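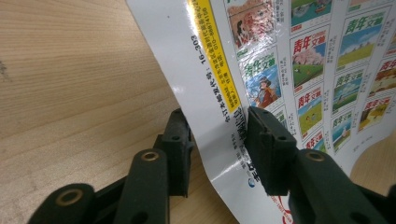

A glossy sheet of magazine covers between two finger pads. Paper remains the hardest easy thing there is.

The trouble with averages

I have been reading results tables from robot labs for long enough to distrust any number that arrives on its own. The latest to cross my desk is from the Dendura project, which collects its training material with hand-held grippers. A person carries the gripper, does the job with it, and a camera on the tool keeps the record. A policy is then trained on the recordings and put on a proper arm, which is expected to have learned something.

Dendura's headline is 64 per cent success across its household tasks. That is a decent number. It is also a number that no single task in the study comes anywhere near. Blocks and cups go beautifully. Anything made of paper goes badly, and glossy paper goes worst of all: 18 per cent, in a row of the appendix that you reach after the acknowledgements, by which time most readers have put the kettle on.

I think the 18 is the best thing in the report and I'd have put it on the first page.

Consider what a shiny sheet does to a system that learns by looking. It bends when you pinch it, so the shape you planned for has gone by the time you have hold of it. It throws back the ceiling lights in long pale streaks, and those streaks slide about whenever the camera moves, which on a hand-held tool is always. The print follows the curve. A row of little pictures that was straight a moment ago now leans over like commuters on a bend. A cup has the manners to stay cup-shaped through all this.

The usual answer is more data. Dendura's team tried it, and to their credit they printed what happened. Going up to 600 recordings of paper handling helped with matt sheets and did next to nothing for glossy ones. The people at Olteton, who run a rival benchmark, took this as proof that the whole hand-held approach is finished. They would, of course. Their own benchmark has 34 objects in it and the floppiest is a sponge.

My guess is duller. A camera sitting close to the fingers sees the sheet very well and the grip rather poorly, and the policy is left to work out from a picture how hard it is squeezing. The Sethi pads, with touch sensing built in, might settle the matter, but they were tested on something else entirely (wooden pegs, if you must know). Bastus has promised a paper-only test set by May. I have it in the diary in pencil.

Until then I would ask for one small reform. Print the worst row next to the average, in the same size of type. I spent most of Sunday looking for Dendura's, and I knew it had to be there somewhere.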